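3.2 Mood choice after verbs of doubt

Participants read short written prompts and completed each with a Spanish verb of their own choosing. The prompts were drawn from a list prepared by Derese and Voß, and each was seen by 21 adult learners and 11 native speakers. Answers were coded by two readers working apart, and disputed cases were passed to Tang.

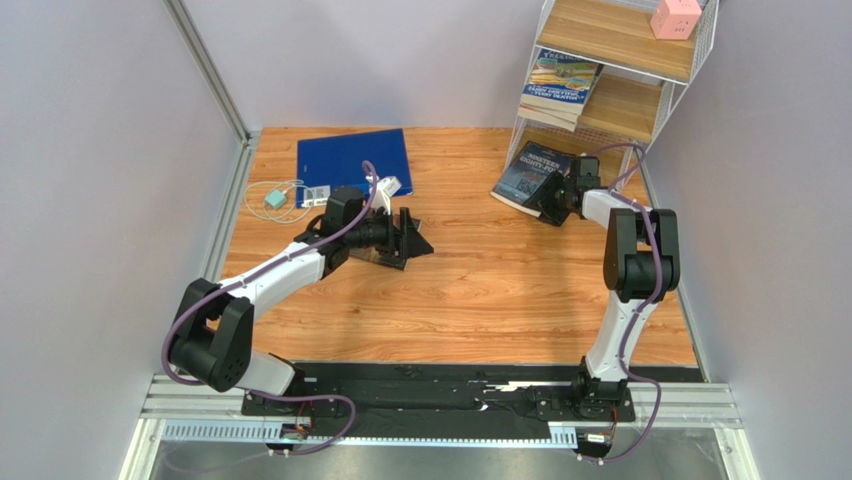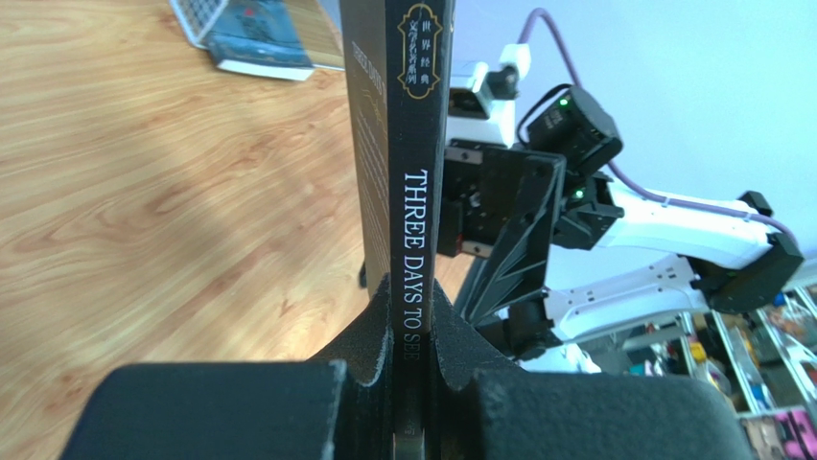
Figure 2. Two robot arms at a wooden tabletop; a gripper at the spine of "Three Days to See."

Native speakers used the subjunctive in nearly 800 answers. Learners did so less often, above all where the main verb stood in the past. Nine learners wrote the conditional in the dependent clause, a pattern that Zamora links to transfer from English "would." We take a more careful view. The same form appears in casual native writing, and our prompts did not control for region. Section 3.3 returns to this point with the spoken answers.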